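# Moisture Retention in Household Bedding: Effect of Cover Weave and Airing Period

## 1. Introduction

A sleeping adult gives off water vapour through the skin and the breath for the whole of the night. Part of it goes into the room air and part is taken up by the duvet, the cover and the pillow. If the bed is made straight after rising, the remaining water has only the upper face of the cover to leave by. The aim of this project was to measure how long a duvet takes to return to its starting mass under ordinary bedroom conditions, and whether the weave of the cover makes a measurable difference.

The work was carried out for the second-year module in domestic materials. It follows on from last year's report on towel drying, which used the same balance and the same method of conditioning. Section 3.2 of that report noted that folded samples dried unevenly, and the present study was planned partly to check that remark on a larger item.

## 2. Background

Textile fibres hold water in two ways. Water may be absorbed into the fibre itself, as with cotton and wool, or it may sit between the fibres, held by surface forces. Polyester absorbs very little into the fibre, so a polyester filling takes up vapour mainly as a thin film on the fibre surface. Cotton takes up a good deal more at the same relative humidity, and gives it up more slowly.

A made-up duvet is therefore a layered system: a cotton cover, a cotton or mixed casing, and a filling. Vapour from below passes through two layers of fabric before it reaches the filling. On airing, it must pass out through the same layers. The rate depends on the difference in vapour pressure between filling and room, on the resistance of each layer, and on how much of the surface is exposed.

Most published advice on airing gives a time (often an hour) without stating the room conditions. The time alone says little. An hour in a heated room with a window open and an hour in a closed room in November are different treatments.

## 3. Materials

Two single duvets with polyester hollow-fibre filling were bought from Dovenex. Both were of the same stated warmth rating. Two covers were used:

- **Cover A:** plain weave cotton, Jelteo, thread count 200
- **Cover B:** sateen weave cotton, Bukberg, thread count given by the supplier as 202

The thread counts were chosen to be as close as possible so that weave would be the main difference. Both covers were washed twice without softener before use, to remove finishing agents, and line dried indoors.

A platform balance reading to 1 g was borrowed from the teaching laboratory. Temperature and relative humidity were logged with a Moschos room logger placed at mattress height, well away from the radiator.

## 4. Method

### 4.1 Conditioning

Each duvet and cover was hung in the test bedroom with the door closed until two successive weighings agreed to within 2 g. The mass at that point was taken as the starting mass. For duvet 1 in cover A it was 1622 g. The second combination was slightly heavier, and all results are given as change from the starting mass, so the difference does not enter into the comparison.

### 4.2 Loading

Using a sleeper as the source of moisture was considered and rejected, as the amount would have varied from night to night. A damp cotton sheet of known mass was instead placed over a waterproof mattress cover, with a heated underblanket beneath it on its lowest setting. The duvet was laid on top for six hours. The sheet was weighed before and after, and the underblanket was switched off before the duvet was removed.

This gives a moisture load from below with a warm lower surface, which is the general condition in a bed. It does not copy the movement of a sleeper, who lifts the edge of the duvet and lets some air in.

### 4.3 Airing

Three arrangements were compared:

1. Flat on the bed, cover face up
2. Folded back to the foot of the bed in one fold
3. Hung over a rail, both faces exposed

For arrangements 1 and 2 the pillows were left in place, since this is how most beds are left in practice. The room was kept closed. Weighings were made every 30 minutes until the mass was within 5 g of the starting mass. The duvet was lifted onto the balance in a folded state and returned to its arrangement directly afterwards. The handling took less than a minute each time.

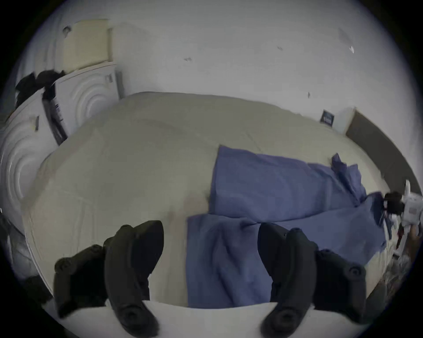
One reader of the draft objected that lifting the duvet for every weighing is itself a form of airing, and that the flat arrangement would look better than it should as a result. The objection is fair. A control run was added in which the duvet lay flat and was weighed only at the start and at the end of the airing period. The final mass was 4 g higher than in the run with repeated weighings, so the effect exists but is small beside the differences between arrangements.

## 5. Results

The moisture taken up during loading was similar for both covers. Cover B took up slightly less, but the difference was within the spread between repeat runs and no conclusion is drawn from it.

| Arrangement | Cover A, time to within 5 g | Cover B, time to within 5 g |
|---|---|---|
| Flat | 4 h | 4 h 30 min |
| Folded back | 3 h 30 min | 4 h |
| Over rail | 1 h 30 min | 2 h |

The figures are for the median of three runs in each case. As weighings were made at fixed intervals, each time is an upper limit for the interval in which the mass came within range.

Arrangement had a much larger effect than weave. Hanging over a rail more than halved the drying time for both covers. Folding back gave a modest improvement over leaving the duvet flat. It exposes part of the lower face, where most of the water is held, but doubles the thickness over the folded part.

The sateen cover was one interval slower in all three arrangements. Sateen has longer floats on the face and is usually packed more closely, and a higher resistance to vapour would be expected. With weighings this far apart, the true difference could be anything from a few minutes to nearly an hour.

## 6. Discussion

### 6.1 Uneven drying

When the folded duvet was opened at the end of a run, the inside of the fold felt cooler to the hand than the outside. This agrees with the remark in last year's report. Total mass does not show where the remaining water is. A duvet within 5 g of its starting mass may still hold most of that 5 g in one place, and a humidity probe inside the casing would be needed to follow it.

### 6.2 Room conditions

Relative humidity in the closed room rose during every run, and the rise was greatest with the rail, as expected from the faster release. The later part of each drying curve was therefore measured against damper air than the first part. An open window would have removed this effect but brought in the weather instead, which could not be held constant. The runs were all made in October with the heating on a fixed setting.

### 6.3 Sources of error

The balance was the smallest source of error. The largest was probably the damp sheet, which did not release the same mass of water in each run even though it was prepared in the same way. The loads were close enough for the arrangements to be ranked but not for a rate constant to be fitted with any confidence. An attempt to fit a simple exponential to the flat runs gave a reasonable curve for the first two hours and a poor one afterwards.

Only one type of filling was tested. Feather and wool fillings absorb water into the fibre and should behave differently, with a longer tail to the curve. The results should not be applied to them.

## 7. Conclusions

Under closed-room conditions, a polyester-filled duvet left flat took at least four hours to return to within 5 g of its starting mass by the measure used here. Folding it back saved one weighing interval. Hanging it over a rail brought the time down to two hours or less with either cover. Plain weave and sateen covers of nearly equal thread count differed by one interval, at the limit of what the method can resolve.

## 8. Further work

- Repeat the flat and folded runs with a weighing interval of ten minutes for the first two hours.
- Place a humidity probe at the centre of the filling and a second one near the edge.
- Test a wool filling with cover A only.
- Replace the damp sheet with a metered water supply.

The raw weighings and logger files are stored with the module coursework. The runs made before the second wash of cover B are included there but were left out of the table.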